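**Small-shop display, unit 4: the counter top**

We've done shelves, we've done the window, and now we get to my favorite square yard in the whole store: the counter! Customers stand there, wallet in hand, with nothing to do but look. Everything you learned about long shelf runs still helps, but the scale changes, and that's what makes it fun.

Reading for this unit is the Rutkowska handout, pages 13 to 27. The part on trays is short and wonderful, so please don't skip it.

## Height first

Start at the back. Tall things go there, and if they're all the same height, lift the rear row. A clear riser is a beautiful tool for drinks: the second row shows its labels over the first, and the stand itself nearly vanishes, so all the color comes from the bottles. Try the same bottles flat on the counter afterward and see how much you lose.

## Trays and baskets

- Straight-sided trays suit packets and bags. The edges line up and the whole thing looks tidy even after a busy lunch.
- Baskets suit anything round, loose or homemade. Wicker warms up a counter full of plastic wrap (I could talk about wicker all afternoon).
- Line a basket if the food might shed crumbs or grease. Foil works, a paper napkin works, a fitted container is better still.
- Mix the colors of the weave if you like! Light tan next to reddish brown looks lovely, as long as the food stays the brightest thing there.

## Leave some room

Beginners fill every inch. Keep a patch of plain surface between groups, enough for a hand to reach in without knocking the neighbor over. The Drasbridge kiosk we studied in January had 786 items on and behind its counter, and the plan we drew for it began by clearing the middle.
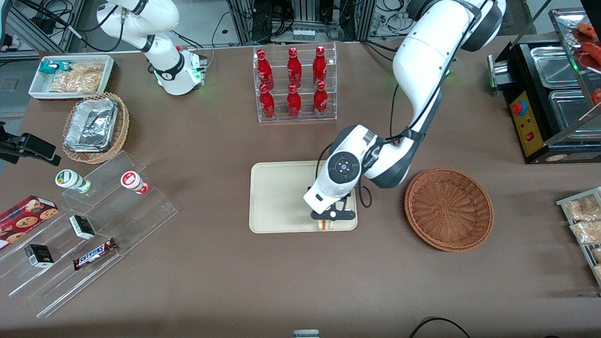

*Chepkoech Minja, course notes, Retail Display I*

Red bottles on a clear two-tier rack, right at the back: look how far that color carries! The snacks have a white tray to themselves on the left, and the foil sits in the lighter of the two baskets. The darker round basket is still empty, so it's yours to fill. What would you put in it, and would you leave it where it is?

## For next time

Sketch a counter of your own on plain paper, seen from the customer's side. Mark the back row, the trays and the open patch. If you're in the Piltevero group, swap sketches with someone from Kunel and move one thing on theirs. Bring both versions, plus a soft pencil.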